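About us – the laundry cell

Grisari sets up and looks after small robot cells for everyday household work. We started in a single room behind a repair shop and now keep three cells running, of which the laundry cell is the oldest. Most enquiries we get are about that one, so this page explains how we look after it.

The cell is built round an ordinary front-loading washing machine, a plastic basket and a pair of two-finger grippers. The control software is called Rillari and we write it ourselves. The gripper mounts and spare fingers come from Drerix, a small workshop we have used from the beginning.

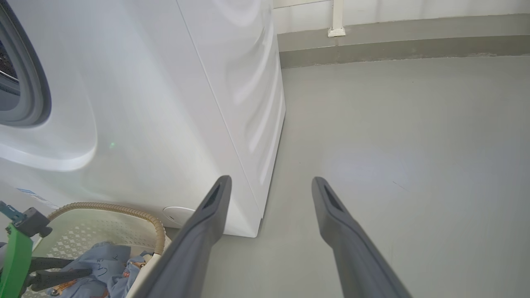 Every working morning starts with the grippers. We open and close each one 20 times with nothing in it and listen. A dry joint can be heard well before it shows up in the readings. Then we check the fingertips for wear, tighten the mounting screws and follow each cable back by hand to make sure it has slack at full reach. The wrist cameras are wiped with a plain cloth – no sprays, which leave a film.

After that comes the floor position. The arms need to know where the washing machine and the basket are to within 3 mm, and a washing machine walks a little every time it spins. We used to bolt machines down. We stopped, as most people who ask us for a cell can't drill their floor. Now Rillari takes a new set of reference points before the first load and again after any spin cycle. The check takes 35 seconds. If the machine has moved too far, the cell stops and asks for someone to push it back. 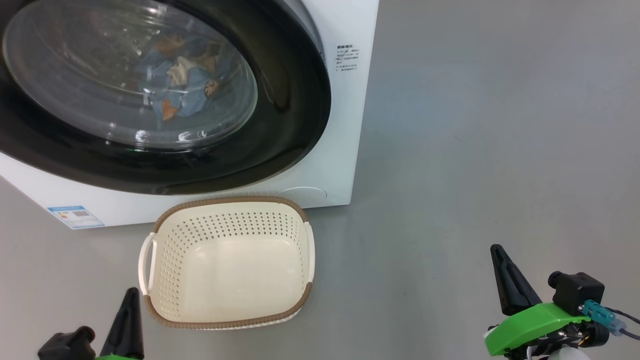

Baskets cause more stoppages than anything else. Soft sides bend when gripped and thin handles slip, and a basket that is fine empty may sag with a full load of towels in it. We test each new type for a week before it goes on our list. Customers can use their own, but please send us one first.

Clothes are put through in mixed loads, light items and heavy ones together. Sleeves and cords are the hard part, and children's clothes are small enough to get left behind in the drum. We keep a box of awkward garments for testing after every repair, and the cell has to clear the whole box before it goes back to work.
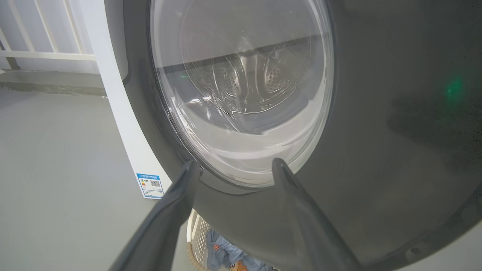 Fingers near the door of the washing machine, laundry cell.

Repairs are done on site where we can. Fingers are swapped as a pair, never singly, and the grip force is set again from scratch each time. A gripper motor goes back to the bench after 25 weeks whether or not anything is wrong with it. The old parts are labelled and kept, and we have learned a fair amount from the box they go into.

Van Damme, our partner for electrical work, inspects the supply and the emergency stops every February. Water and power for the cell can both be shut off from outside the working area, and the arms are always parked before anyone steps in.

Visits to the workshop are by arrangement, mornings only, from 10 o'clock. Please wear closed shoes. For spare parts, quote the number on the inside of the control box door.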